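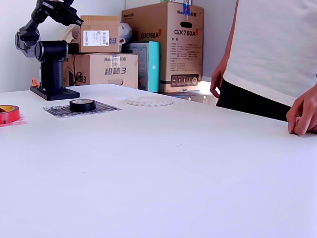 *The tape-sorting table at Vellstead, with arm, tape and supervision.*

**Vellstead, 12/17/22** – Robots have been taught to fold, pour and stack. A group at the Vellstead lab has spent the fall on something humbler: getting an arm to put a roll of tape on a piece of paper of the right color, and to keep doing so when somebody moves the paper.

The method is called Feltine. Most arms that learn from demonstrations end up memorizing where things were, which works nicely until the table gets bumped. Feltine trains on the distance between the object and its target, and throws the table coordinates away. The targets are sheets of paper scribbled over with marker, a piece of lab equipment that any four-year-old could supply.

In the group's report, posted this week, the arm learned from 55 demonstrations and was then put through 1,000 trials with the sheets shifted between attempts. It placed the roll correctly in 712 of them. The older Szénási baseline, given the same demonstrations, managed 96.

That leaves 288 misses, and the report is frank about them. Many were near misses, with the roll straddling the edge of the paper. Others involved the arm choosing the wrong sheet and placing the roll on it beautifully – the authors file these under "confident." Glare on the white tabletop gets a paragraph to itself.
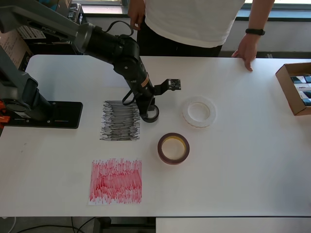
**Does the method work on anything besides tape?**

So far it has been tested only on rolls and other ring-shaped parts, and the group makes no claims for cups, tools or anything with a handle.

A second round of trials is planned at Prernlow, where the tables are darker and the paper will be scribbled on by different people. The group expects the score to drop. Code and the full trial log are due out in August, including the confident ones.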